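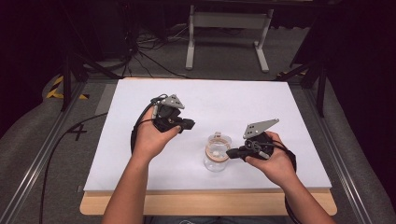
Deteo Household Objects Group — Jars and Lids collection

README

Last revised Friday, January 22, 2021

What this is

Jars and Lids is a set of short recordings of people handling storage jars on a tabletop. It covers the small jobs that come up when a pantry shelf gets sorted: picking a jar up, setting it down in a new spot, taking the lid off, putting it back on, and lining jars up in a row. The set has 3000 clips in 448 sessions. A session is one person working with one jar or one group of jars, without a change of surface.

This file describes the jars, the table, the tasks and the labels. File formats and checksums are in the separate file FORMAT.txt.

The jars

There are six jar types in the collection. They are listed by the names used in the object column.

glass_loop: clear glass cylinder, clear lid with a small loop handle on top, tan ring near the rim
glass_screw: clear glass, metal screw lid
glass_clip: clear glass, wire clip closure
ceramic_small: glazed ceramic, loose lid
plastic_wide: clear plastic, wide mouth, press-on lid
plastic_tall: clear plastic, tall and narrow, screw lid

We own more than one of some types. Individual jars are not told apart in the labels, so two clips marked glass_loop may show two different jars of the same make. Chipped jars were retired and replaced with the same type.

Jars were empty unless the fill column says otherwise. Fills used were dry rice, dry lentils and coffee beans. No liquids were used at any point. Labels and price stickers were soaked off before a jar entered the set, but plastic_wide has molded lettering on the base that could not be removed.

The surface

Most sessions use a smooth white board laid flat on a light wooden table. The board is rectangular, and one of its edges is slightly uneven. Wood shows around it, more on the near side. The rest of the sessions use the bare table. Check the surface column before mixing the two. A clear glass jar on the white board has a faint shadow and not much else to set it off, and people drawing outlines by hand have found those clips slower to work on than the bare wood ones.

The board was wiped down with a damp cloth and dried at the start of each day. It was not fixed to the table and can shift a little during a session. We left these shifts in. If the board moved far enough that a jar had to be put back by hand, the session was stopped and a new one was started.

The room has gray carpet. Things standing or lying on the floor behind the table were not kept the same from day to day, and should not be used to match sessions to each other.

Tasks

There are five task names.

lift: raise the jar clear of the surface and put it down in the same place
move: carry the jar to another part of the surface
lid_off: remove the lid and lay it down beside the jar
lid_on: pick up the lid and seat it on the jar
row: arrange three or more jars in a straight line

Every session starts with at least one jar upright. For lid_off, the lid starts fully closed. For lid_on, the lid may start either way up — this is recorded as lid_start, with the values top_up and top_down. The loop handle on glass_loop makes that lid rock when it is laid upside down, and the annotators were told to wait until it had stopped moving before marking the end of lid_off.

Labels

Each clip has one row in labels.csv with these columns: clip, session, object, task, surface, fill, lid_start, result. The result column takes done, partial or dropped. A lid that sits on the jar but is visibly tilted is partial. A jar that tips over is dropped, even if it was set upright again before the clip ended.

Two people labeled every clip separately. Where they disagreed, a third person decided, and only the final value is kept.

Known problems

The Abou Jaoude sessions came in with fill left blank. Treat blank as unknown, not as empty.

The first release used glass_round for what is now glass_loop. Older scripts from the Utumano project still look for the old name and will skip those clips without an error.

There are far fewer row clips than clips of any other task. More are planned for March, along with a second ceramic jar.

Use and contact

The set may be used for research and teaching. Please cite it as Jars and Lids, Deteo Household Objects Group. Corrections to labels can be sent through the Gosano issue page — include the clip name and the column you think is wrong.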